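Bring Back the Repair Counter

Geetha Fernandes
Sep 30, 2023

When I moved to Promcombe there was a repair counter at the back of the hardware store on the main street. You could carry in a lamp, a fan or a kettle, and a man named Shengli Jin would look at it, write a price on a paper tag and tell you when to come back. If the price was silly he told you so and handed the thing back. The counter closed when the store was sold. The space is used for seasonal goods now. In December it holds wreaths.

I think the town should have a repair counter again, and I think the town should pay for part of it.

The usual case for repair is about waste. I agree with it, but it has been made many times and it doesn't seem to move anyone who isn't already moved. My own case is about money and about knowing how to do things. Most homes in Promcombe own more small machines than they did when that counter was open, and most of those machines will be replaced the first time something goes wrong. The fault is often small. A cord frays where it enters the case. A switch gets dirty. A belt stretches. The owner has no way of telling a small fault from a large one, so every fault is treated as a large one.

Last winter my vacuum cleaner stopped. The nearest service center that would look at it was in Thevar, 91 miles away, and the fee for looking was more than half what I had paid for the vacuum. I called the maker, Gateck, and was offered a discount on a new one. The woman on the phone was polite and had nothing else to offer me. I bought the new one. I am not proud of it, but I needed clean floors and I had a job to go to.

Two months later a neighbor took the old one apart on his porch and found a broken wire. He fixed it in less time than I had spent on hold.

Part of the trouble is how things are put together. Cases that used to be held with screws now snap shut, and the snaps are made to go in once. Someone who opens one at home has a fair chance of breaking a tab and ending up with a machine that runs but won't close. I don't believe this is always a plot. Clips are quick to assemble and they look tidy. But the cost has been moved from the factory to the kitchen table, and it was moved without asking the people who sit there.

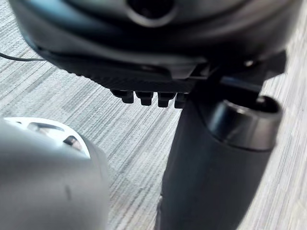
Molded plastic, with a row of small tabs on the underside.

A repair counter answers this in a dull and useful way. It puts one person who knows how things open in a place where other people can reach him. That person doesn't need to fix everything. Shengli Jin turned away plenty of work. What he gave people was an opinion they could trust from someone who wasn't trying to sell them a new toaster.

The objection I hear most is that there isn't enough trade to keep such a place alive. That may well be true of a private shop paying full rent. It would also be true of the library, the pool and the bus to Thevar, and we keep all of those going since we decided they were worth having. The old Caver building has a ground floor room that the town already owns and already heats. A bench, good light, tools and a part-time wage would be a modest line in the budget – smaller, I would guess, than what we spend hauling bulky trash.

The second objection is about liability. A town that fixes a heater may be blamed when the heater starts a fire. This is a fair point and I don't want to wave it off. The counter could refuse heaters. It could refuse anything with a gas line or a large battery, and post the list on the door. Plenty would be left over.

I would also like the counter to let people watch. Jin used to turn a broken fan around so the customer could see inside. I learned what a capacitor was that way, while waiting for a key to be cut. A teenager who sees a few machines opened up will be less afraid of opening one later, and some of them will turn out to be good at it. We have no place in town now where that can happen by accident.

The council takes comments on next year's budget until the end of the month after next. A letter can be short. Mine says that I want the room in the Caver building used for repairs two afternoons a week, for one year, with the numbers published at the end of it.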